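A Morning at the Elcombe Dye Works
By Frida Vigfúsdóttir
June

I had wanted to get inside the Elcombe dye works ever since I moved to this side of the river, and the open day was even better than I'd hoped! They let us in at 9 a.m. through the old loading gate, 18 of us in borrowed rubber boots, and the smell hit first: steam, vinegar and something like wet hay.

We started in the color kitchen, where every recipe from the past 41 years is kept on index cards (stained ones, naturally). Our guide mixed a small pot of weld yellow while we watched, then dropped in a pinch of iron and it went olive in seconds. I could have stayed there all day.

Next came the vat hall. The biggest vat, which they call Jivard after the firm that built it, holds 900 gallons and takes most of a night to heat. It was running navy for a workwear order, so we had to shout over the pumps.

Cotton jersey is the fussy one, apparently. It takes color fast and shows every uneven patch, and the yellow-greens are the worst of the lot.
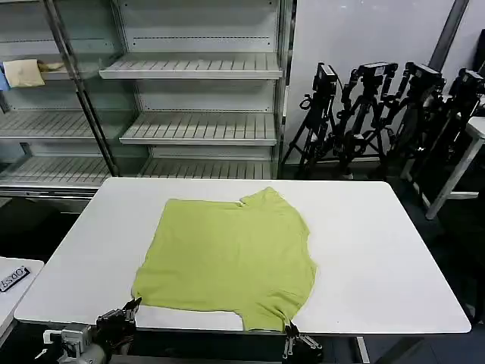 Pale shades get checked in daylight and again under shop lamps, and a batch can pass one and fail the other. I had no idea! I've been blaming my washing machine for years.

We finished with tea and a remnants table, where I bought far too much rust-colored linen. Wear old shoes if you go, and ask to see the madder samples.

Recent posts
Rerkach Wool Fair, Rain and All
Two Hours in the Jafarzadeh Button Museum
Mending a Linen Apron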